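Folding and linen: frequently asked questions

Where should I fold clothes if the flat has no table?
Use the bed. Pull the fitted sheet tight first and work from the long side. Light creases in the sheet do not affect the result.

How do I start a knitted top?
Lay it flat and take it by two corners of the same edge. Lift slightly, pull until the edge is straight, then lower it.

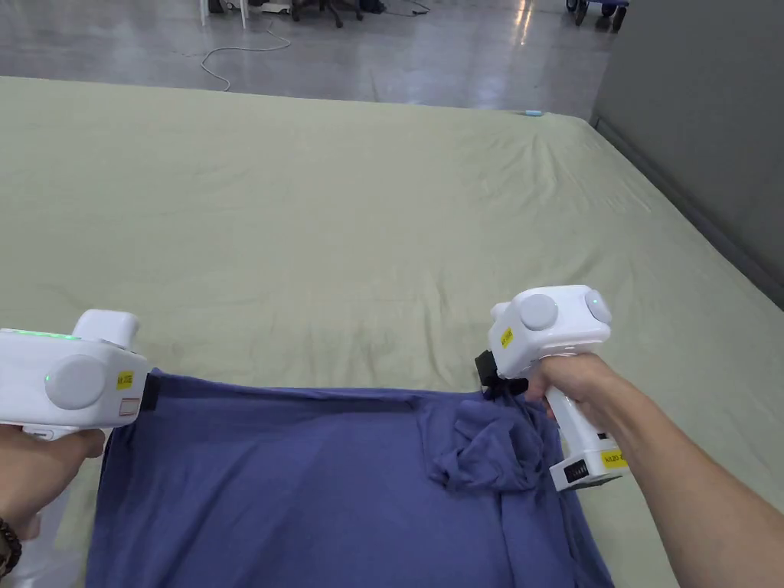

Gathered fabric in the middle should be smoothed outwards before the first fold. Do not press it flat under the next layer, as the crease will set.

How many folds are needed?
2 lengthways for a shelf, one more for a drawer.

Can I leave folded items on the bed?
Yes, but clear them before changing the sheet. Holanda tenants should use the shelves in room 201.

Who do I ask about missing linen?
Gianni Barbieri, extension 183.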